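About Dedwood

Dedwood is a small bookkeeping and records school in Deltport. We teach working adults how to keep the books for a shop, a farm, a rental property or a small nonprofit. Classes meet in the evening and on Saturday mornings, and most of our students have a full-time job somewhere else.

The school was started by Glenys Wragg, who kept the accounts for Mahmoudi, a family grocery wholesaler, and spent her last years there training new hires. She noticed that people with no accounting background learned quickly when they worked from real receipts. She rented two rooms over the hardware store and ran the first course with 6 students. Shigeru Kudo joined the next year to teach payroll and sales tax, and he still does.

Today we run four courses: First Ledger, Payroll, Sales Tax and Year End. First Ledger takes 30 hours and has no entry requirement. The other three ask that you have finished First Ledger or can pass a short placement test. To date, 829 people have completed at least one course with us.

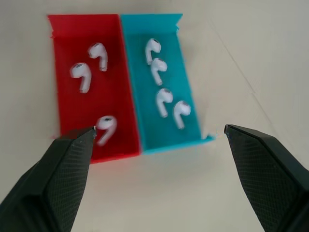
First Ledger begins on paper. Students get an envelope of receipts, bills and bank slips from a made-up business called Lokomine and sort them by hand before they open a spreadsheet. Money in is kept apart from money out from the first evening, and a pair of shallow trays side by side, one red and one turquoise, is all the equipment that job calls for. After sorting comes the daybook, then the ledger, then the bank reconciliation. Most people need three sessions before the totals agree.

We keep classes small. Each one has a lead teacher and, for the first two weeks, a helper who has already finished the course. Homework is short and is marked by the next session. If you miss an evening, you can make it up on Saturday at no charge — please call the office first so we can have your papers ready.

We do not prepare students for professional licensing exams, and we do not file taxes for the public. If you need a license, we can tell you which credits the community college will ask for.
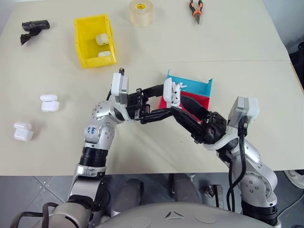 White tabletop with two silver-and-white arms.

Tuition is paid by the course and includes all printed materials. You may pay in two parts, half at sign-up and half at the midpoint. Refunds are given in full up to the second session. Employers who send three or more people should ask about group billing.

The office is at 2615 Mill Street, second floor, with parking behind the building. It is open weekday afternoons and for an hour before each evening class. We close for the last two weeks of December.

Page last updated January 24, 2023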